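## 4. Floors, memory and the way people talk about home

We came to floors rather by accident. Our interviews in Runwood were meant to be about kitchens, and the question sheet we carried from door to door had only one line on flooring, tucked in near the end. 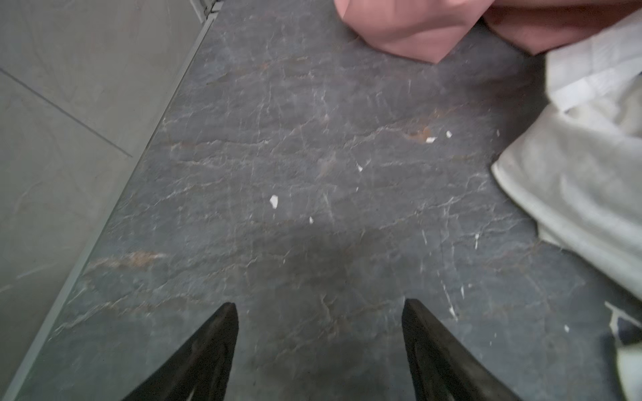 **Figure 3.** Dark grey floor tile with a marble pattern: pale veins and rust-brown streaks.

### 4.1 What people said when we asked about something else

Of the 2,198 answers we coded across the two towns, 225 brought up the floor before we had mentioned it at all. People would be telling us about a cooker or a leaking tap, and then they would look down, and off they went. A retired bus driver in Sikholm spent the better part of his interview on the tiles in his mother's hallway, and how as a boy he had found a river in them, with side streams and a lake, and had sailed matchsticks along it on wet afternoons. He could still draw the river for us (he did, on the back of the consent form, and we had to fetch him another one).

Patterned stone, and tile made to look like stone, came up in this way far more often than plain flooring. We think the reason is a simple one. A veined surface such as that in Figure 3 gives the eye something to follow, and children spend a good deal of their time close to the ground. Several people told us they had "their" tile, usually near a door or beside the stove, and were quite put out when a brother or sister claimed the same one. Plain floors were remembered too, of course, but mostly for how cold they were in the morning or how hard they were to keep clean.

### 4.2 Dark floors and light floors

The towns differed here, and we would like to dwell on that a little. In Runwood the older houses were largely fitted out with pale floors, and people there spoke of a dark floor as something grand that belonged to a bank or an aunt with money. In Sikholm it was the other way about. Dark tile was what one grew up with, and a good many of our older speakers thought it sensible, forgiving of mud and kind to tired eyes. Their grown-up children tended to find it gloomy, and more than one had offered to pay for having it taken up. These offers were, as far as we could learn, always turned down.

The words people used are worth setting down as well. Veins were "roads", "cracks", "lightning" and, in one lovely case, "the old lady's handwriting". Brown or reddish marks in the stone were nearly always called "rust" or "tea", and the second of these often led on to a story about someone who had scrubbed at a mark for years before accepting that it was part of the tile. We heard versions of this story in both towns, told about different relatives, and we suspect that it travels.

### 4.3 A word of caution

We should be careful not to lean too hard on all this. The interviews were carried out in October, when people are indoors and perhaps more given to thinking about their rooms, and those who agreed to speak to us were on the whole people who like to talk. Faizal Krishnan, who coded the Sikholm answers, marked a remark as being about the floor only when the floor itself was named, while the Runwood coding also let in rugs and doormats. We went back over 30 of the Runwood interviews using his stricter rule, and the overall picture held, though the rugs were missed by all of us.

The next section turns to stairs, where the memories are shorter and a good deal more painful.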